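August, bench notebook, Lurlow workshop
Started 2 pm, kettle on first as usual

Right, the big table. I've been promising myself I'd deal with it since we moved the Cedico job out, and today there was finally a gap between deliveries, so I got on with it. I love this table, I really do, but it has been treated like a doormat all summer. Scuffs everywhere, grey smudges that come up when you've slid anything metal across it, and some little worn patches where the finish has given up altogether. The blond strips are still lovely underneath (well, I think so, others in here would happily paint it).

First pass was just a damp cloth and a drop of washing-up liquid, wrung out hard so the wood didn't get soaked. That took off the crumbs and stickiness but did nothing at all for the grey. Second pass was the white pad, going with the grain, very light. Better! I did a test patch by the far corner and left it to dry while I had my tea, and it came up a good shade paler. The darker scuffs are deeper than they look though, and I don't want to go digging a hollow into one strip just to chase a mark. Anyone who has tried to stand a level on a hollowed bench knows why.

Then there's the food. We do the sorting for the shared shelf on the same table, which I know, I know, but it's the only surface in the place with decent light over it. Things that go back on the shelf get put in the teal bin, and fruit stays out on the wood so it gets seen and eaten. That was the plan anyway. The pears are the Turix sort, whatever that really means (it's what was written on the bag), and they go from rock to mush while you're looking for a knife. 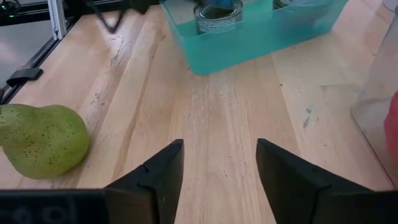

Two tins in the teal bin, one pear still out on the wood.

I had a proper think about the pear, because it was the only one I hadn't made my mind up about. Lots of tiny brown speckles, but speckles are nothing to worry about on a pear, that's just skin. The thing to do is press gently by the stalk. If it gives there, eat it that day. If it gives round the belly as well you've left it too long and it's for stewing. I've written this on the card by the sink twice now and both times the card has gone missing, so it's going in here as well.

The bin is a good one, by the way. You can see through the sides so you don't have to haul it down to find out what's in it, and tins don't roll off the way they did when we used the old tray. I'd like to get another for packets. Cedico do them but the lids are extra and we'd never use the lids, so maybe I'll ask at Avotiņš when I pick up the oil. They had a stack by the door last time, no idea what they wanted for them.

Sanding, then. I went back and forth on this all afternoon. We've got 120 and 200 in the drawer, and my feeling is to go straight in with the 200, by hand, on a cork block, and accept that the worst scuffs will stay. It's a working table. Then oil it thin, leave it 19 hours or so overnight and into the next day, wipe, and do it again. Last time I put it on too thick and everything stuck to it for a week, including a delivery note that's still partly there if you know where to look.

To do before oiling:
- everything off the table, bin included
- hoover along the edge next to the rail, dust collects there like mad
- check the loop of cable isn't going to brush the wet oil
- find the good rags (not the blue ones, they shed)

Packed up just before 6. Haven't touched the sandpaper yet, I'd rather start that fresh in the morning with the door open. If you're in before me, please don't put your mug down on the pale patch in the corner, it hasn't got anything on it to protect it and I will be able to tell!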